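How to move your coins off an exchange and into your own wallet

Kieran Bellamy
26 February 2019

Got asked this a lot since the last post so writing it up quick. Covers Bitcoin only. Other coins work much the same but the addresses look different and some need a memo or tag, so don't follow this word for word if you're moving something else.

I'm using Lurnholm as the exchange and Imard as the wallet, that's what I have. Menus on yours will have other names. Same idea.

What you need

A computer you trust. Not the one at work, not the library.
Wallet software, downloaded from the maker's own site.
Pen and paper. Two sheets.
Your exchange login and whatever you use for two-factor.
An hour with no one bugging you.

The hour is mostly waiting. The work itself is short but you don't want to be doing it on a phone in line at the store. Did that once. Sent to an old address, spent a whole evening digging up the backup for it.

Step 1. Get the wallet software

Type the address in by hand. Do not search for it and click the top result, because the top result is often an ad and the ad is often a fake wallet. Bookmark the real page once you've got it.

Download the file. Download the signature file too, it's the small one next to it. If the site lists a checksum, compare it with your file before you open anything. On a Mac open Terminal and type

shasum -a 256

then a space, then drag the file into the window and hit enter. On Windows it's

certutil -hashfile yourfile.exe SHA256

Long string comes back. Compare with the one on the site. All of it, not only the first few characters. If it doesn't match, delete the file and start over. If it doesn't match a second time, stop and ask on the wallet's forum.

A checksum on the same site as the download only gets you so far, obviously. If someone got into the site they can change both. The signature check is better. Longer topic, separate post, maybe in May.

Step 2. Make the wallet

Open it, pick "create new". Some programs ask if you want standard or multi-signature. Standard. You can get fancy later.

It'll ask about address type. Imard calls them Legacy and SegWit. SegWit has lower fees when you spend. Catch is that some exchanges still won't send to the newest kind, the ones starting with bc1. Lurnholm didn't when I tried, just gave me "invalid address" and nothing else. If yours does that, make a wallet with the kind that starts with a 3. Works nearly everywhere.

Now the words. You get a list of them, usually 12 or 24, and this is your actual money. The program is only a way to look at it. Write them on paper, in order, numbered. Then write them again on the second sheet.

No screenshots. No photo on your phone, that goes to the cloud before you've put the pen down. No email to yourself, no notes app, no printer on the office network.

Check the spelling. Every word comes from a fixed list so small mistakes can usualy be worked out, but it's a miserable way to spend a weekend.

The program will ask you to type them back in. Don't copy and paste to get past it, whole point is to test what's on the paper. Read off the paper.

Step 3. Set a password

Different thing from the words. Password locks the wallet file on this one computer. Words bring back everything on any computer. Forget the password, you can still restore with the words. Lose the words and the computer dies, it's gone. There's no support line. Anyone offering to be your support line is after the words.

Make it long. Four or five random words is fine.

Step 4. Back up the file if you want labels

Optional. The words restore coins but not your notes on which payment was which. If you care about that for taxes (you should) export the wallet file or at least the history to an external drive now and then. File is encrypted with the password from step 3 so it's not a disaster if the drive goes missing. Still, don't keep it in the same bag as the laptop.

Eject it properly and unplug when the copy's finished. A backup that's always plugged in gets hit by the same junk the computer gets hit by.
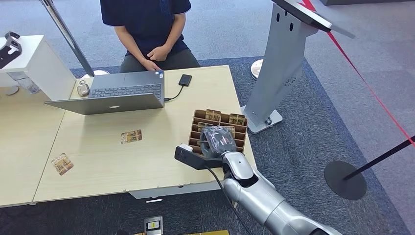 Step 5. Get a receive address

Click Receive. Long string, maybe a QR code. Copy it with the copy button, don't type it out.

Paste it into a blank text file and compare with the wallet window. There's malware that sits there waiting for a coin address in the clipboard and swaps in its own. Been going around for a while. If what you paste isn't what you copied, unplug the network, and don't use that computer for this again until it's been wiped.

Wallet will show a fresh address next time. Normal. The old ones still work, they all belong to the same words.

Step 6. Whitelist it on the exchange

Lurnholm has this under Security, then Withdrawal addresses. Paste, give it a name, confirm by email and again with the two-factor code. New addresses there are locked for a day before you can use them. Annoying. Leave it on. If somebody gets into your account that day is all that stands between them and your balance.

If your two-factor is by text message switch it to an app while you're in there. Phone numbers get stolen. Save the recovery code for the app too, on paper, different spot than the words.

Step 7. Send a small one first

Always. I don't care how sure you are.

Say you're moving $1000. Send $10 first, if the exchange minimum allows it. You'll pay the withdrawal fee twice. Pay it. Check what the fee is before you hit the button, some places charge a flat amount no matter how much you send and on a small test it stings. If the minimum is higher than $10 then send the minimum.

Before you confirm, look at the first six characters and the last six of the address. Then a few in the middle.

Then wait. Exchange may sit on it for a bit before it even goes out, "processing" or "pending review" or whatever they call it. After that you get a transaction ID. Paste that into any block explorer and you can see where it's at. Vashisht is okay and doesn't make you sign up.

Your wallet will show it as unconfirmed first. One confirmation means it's in a block. I wait for three on a test, six on anything bigger. Blocks come when they come. Once had 44 minutes with nothing at all, then two right after each other. Don't panic and don't send again.

Step 8. Test the restore

The one everybody skips. Do it now while there's only $10 in there.

Close the program. Find the wallet file, rename it so the program can't see it (don't delete it yet). Open the program again, pick "restore", type in the words from paper. From sheet two this time, the one you haven't tested.

Same balance shows up, good. If it comes up empty, first check you picked the same address type as in step 2. Nearly always that. Then check word order. Then spelling.

If you can't get it back, you've lost ten bucks and learned your backup is bad. Make a new wallet, new words, go back to step 2. Tear up the old sheets so you don't mix them up later.

Step 9. Send the rest

Same address from the whitelist, same checks. Big amount, do it in two or three goes if it helps you sleep. I moved mine in lots of $300 and paid more fees than I had to, no regrets.

Check your exchange's daily limit. Lurnholm goes by how far you got with ID verification and it counts your test toward the day.

Log out of the exchange when done. If you've got API keys from an old trading bot or a tax tool, kill them. I had one left over from Triltton I'd forgotten about completely, with withdraw rights turned on. Yikes.

Step 10. Put the paper away

Two sheets, two places. Not both in the house. Paper hates water so put it in a zip bag at least. Fireproof box if you have one. People stamp the words in steel, if you've got enough in there to lose sleep over then sure.

Tell one person you trust that it exists and where to look. They don't need to know how much.

Stuff people get stuck on

"Wallet says zero but the explorer shows it arrived." Program isn't synced. Look in the corner for a red or yellow dot, switch servers, restart it.

"It's been hours and no confirmations." Fee was too low. From an exchange you can't change it, they set it. Wait, or write to them with the transaction ID. Either it goes through or it drops out and the exchange sends it again.

"I sent Bitcoin Cash to a Bitcoin address." Different coin, same looking address if it's the old kind. Can often be recovered when you hold the words, since the same key works on both. Ask before you try, and don't type your words into a website that says it'll do it for you.

"Do I need a hardware wallet?" For small amounts no. If losing it would hurt, yes, get one, buy it from the maker and not from some reseller. If it shows up with the words already filled in on a card, send it back. Steps above are the same except the words come up on the little screen.

"Is price going to drop while it's in transit?" Might. Doesn't matter, you have the same number of coins at both ends. You just can't sell for an hour.

Comments are open, I get to them at night mostly. Please don't post your addresses, and if anybody messages you saying they're me and asks for your words, its not me.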